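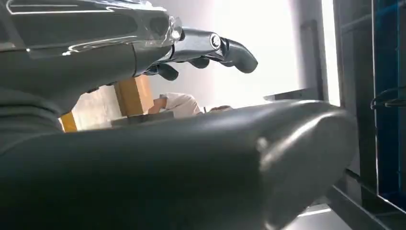 Wrist camera view with the fingers partly closed. The hand fills the upper left and the rounded arm segment covers most of the lower half.

Recording demonstrations with the wrist camera

This page covers recording a set of demonstrations for one task, from mounting check to upload. It assumes the arm is already calibrated and that you can drive it from the leader station. If not, do the Rirstead setup page first.

Before you start

You need a task card, a free recording slot on the Mavov server, and the current hand profile. Check the profile name in the status bar. A wrong profile will still move the fingers, but the logged joint values will be scaled wrong and the whole set has to be thrown out.

Step 1. Check the camera view

Open the wrist stream and move the hand through its full range. Compare what you get with the view at the top of this page. Three things matter:

The fingertips must stay in view from fully open to fully closed. If the longest finger leaves the view when open, loosen the bracket and turn it one notch.

The arm will hide part of the workspace. In the view above, only a narrow gap between hand and arm shows what lies below. That is acceptable during approach. At the moment of contact, the object has to be visible.

Bright windows wash out the background. Pale areas with no detail are fine behind the fingers, where they give a clean outline, but not behind the object. Lock exposure once the hand is over the work area. Do not leave it on auto, or brightness will jump every time the hand crosses the light.

Step 2. Set the recorder

Set the task name exactly as it is written on the card. Set the episode limit to 43 seconds. Leave the joint log and the video on the same clock – the recorder does this by default, but the setting is lost after a firmware update.

Step 3. Record

Start each episode from the rest pose. Wait for the tone, do the task once at a steady pace, return to rest, and press stop. Move the object to a new start position between episodes. Record 12 episodes, take a break, then record 12 more.

If you fumble the grasp and recover, keep the episode and tag it "recovery". If you drop the object out of reach, tag it "fail" and go on. Do not delete anything at the station.

People may appear in the background. Leave them in unless someone has asked to be removed, in which case use the mask tool in Rutherford before upload.

Step 4. Review

Play back every episode at double speed. Reject any with frozen video, a missing joint channel, or more than 14 dropped frames. A set needs at least 21 accepted episodes before it goes to training. If you are short, record the extra ones on the same exposure setting.

Step 5. Upload

Export from Rutherford to the Dundavetti folder on Mavov. Enter your initials, the hand profile and the bracket notch in the notes field. The upload check compares clip length with log length and reports any mismatch by episode number.

Known problems

Fingers lag behind the leader glove: restart the hand driver, then redo the open and close check.

Reflections from the clear cover on the hand: wipe it with a dry cloth. If streaks remain on the cover only, ignore them. If they fall across the fingertips, shift the lamp.

Upload check fails on every episode: the clocks have drifted apart. Send the set to Alun Humphreys with the raw logs and do not try to trim it by hand.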